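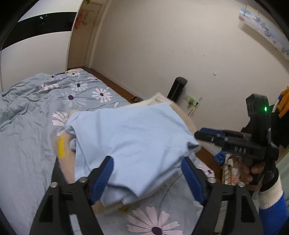

Picking up a folded stack with two hand-held grippers

Quick page because people keep asking me the same stuff in messages. It covers one task: getting a stack of folded clothes off a bed and onto a shelf, demonstrated by hand, one gripper in each fist. Teleop notes at the bottom, short.

I'm assuming your grippers are already calibrated and talking to the recorder. If not, do that first, come back.

Before you record

Charge both grippers. Both. A dead left one at minute forty ruins the pair, you can't keep half a demo.

Wipe the camera lenses. Microfiber, no spray.

Gloves on. Same gloves every session. Long sleeves pushed back far enough that they don't creep over the handle.

Check the status lights. Ours show green when the camera's up. Yours may be different, look in your manual.

Do the clap: close both grippers at the same moment, open, close again. That gives you something to line up the two streams with later.

Leave the bed messy. Really. I used to smooth the duvet every time and the policy then fell apart on anything wrinkled. Flowered covers, plain covers, whatever you own, rotate them.

Step 1. Start position

Stand at the side of the bed, elbows loose, grippers open, up about chest height. Hold still for a slow breath. Every demo starts here. If the starts wander all over the place the training gets much harder for no reason.

Step 2. Approach one hand at a time

Bring the left gripper in low toward the near edge of the stack. Right one stays up. Let it hover, don't park it on the bed. Then bring the right one down on the other side. Going in with both at once looks cool but you end up blocking both wrist cameras and neither one sees the bottom layer.

Slow in the last few inches. Slower than feels normal.

Step 3. Get under it

Jaws tilted down a bit, bottom finger slides between the stack and the duvet. The mistake everybody makes is grabbing the top piece. You lift, the top shirt comes with you and the fuzzy thing underneath stays put. Or worse, slides out halfway.

Push the pad into the duvet slightly, it'll give. Then forward. If the duvet bunches up in front of the finger, back out and go again. Keep that in the recording! Recoveries are good data. We threw ours away for two months, dumb.

Step 4. Squeeze

Light. Ribbed pads grip fabric better than you'd think. If the folds start to bulge out the front you're squeezing too hard.

Fleecy or fuzzy layers squash down a lot, so close, wait a beat, close a touch more. Thin cotton on top will slide around no matter what, fine, let it.

Step 5. Lift and carry

Both hands up together. Straight up first, then turn. Keep the stack level and don't walk fast, motion blur kills the tracking. If tracking drops you'll hear the beep. Stop, go back to start position, redo the whole thing.

Step 6. Put down

Lower until it touches. Open the left, pull it out flat. Then the right. Hands back up to chest height, hold for a breath, end the recording.

How many?

For our last set we recorded 247 demos and kept almost all of them. Eilidh and Bjarke swapped off every 11 takes, your forearms will tell you why. Change the stack order between takes. Stiff stuff on the bottom sometimes, soft stuff on the bottom other times. Turn the stack too.

If you don't vary it the policy just learns where your stack sits. Jurgita found this out on a Monday demo with visitors in the room.

Throw out a take when

- one stream stops early
- you talked to someone and stood there for ages
- you used a finger or your knee to help (yes, people do it)
- start pose skipped

Keep it when it's ugly but it worked.

Remote control instead?

You can do the same task with leader arms. We tried on our Floltberg setup. It's slower and you can't feel when the pad goes under the duvet, so most operators either float over the stack or dig into the matress. Upside, you know the arm can really reach every pose, which hand-held never promises. If you go this way drop the speed limit, do steps 2 and 3 as seperate practice runs first, then string it all together.

Shelf placing gets its own page, Laine is writing it. Questions go in the comments please, not my inbox.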